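Manipulation in Shared Kitchens
Unit handout: Grip loss and the dropped lid
Instructor: Sharada Chettiar
Revised September 27, 2021

Read this before the lab session. Bring your printed log from the placing exercise.

The case we use is the Flestholm lid drop. The task was ordinary: lift a lid from the table, carry it to a pot, set it down. The cell had run it for most of March. On cycle 161 the lid slipped out of the fingers during the carry and broke on the rim of the pot. No one was hurt, but the operator had a hand inside the marked zone at the time, and the event was filed as a safety matter.

The first report blamed the finger pads. Kumaresan Hegde replaced them and the slip came back the same afternoon, so the pads were at most part of it. He then went through the force log – 2319 samples for the failed cycle – and found that grip force began to fall well before the lid moved. The controller had taken the first contact as a finished grasp and dropped to its holding current too early. On a thick object this does not matter much. On a thin rim held at one edge, the weight of the lid turns it in the jaws, and a weak hold lets it go.
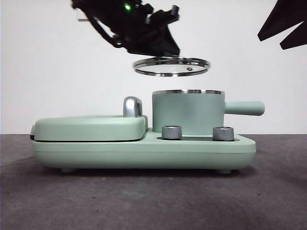
Figure 1. Glass lid with metal rim held by its edge over the open pot. Note the tilt.

A tilt alone is not a fault. Some tilt is expected with an edge grasp, and the placing routine allows for it. What you should look for is a change in tilt while the arm is carrying. In the Flestholm log the angle drifted through the whole carry and no alarm was set on it. The only check was finger width, and finger width hardly changes when a rim rotates between the jaws.

Changes made after the event:

Holding current is delayed 2000 ms after contact.
Force is checked again after the lift and before the carry. If it is low, the arm lowers the lid to the table and stops.
Carry speed is reduced for glass.
The zone stays closed until the jaws are open and the arm has backed off.

The second check has a cost. It adds time to every cycle, and in our own lab it gives a false stop now and then, mostly with smooth rims. Do not raise the limit to get rid of these stops. Write them down and keep going.

For the lab, work in groups of 2. Eye protection is required whenever a glass lid is in the cell. Start with the appliance unplugged. If a lid falls, press the stop first and leave the pieces where they are until the arm is powered down.

To hand in: one plot of grip force against time, with contact, lift and release marked, and a short paragraph on where your own controller would have caught the fault.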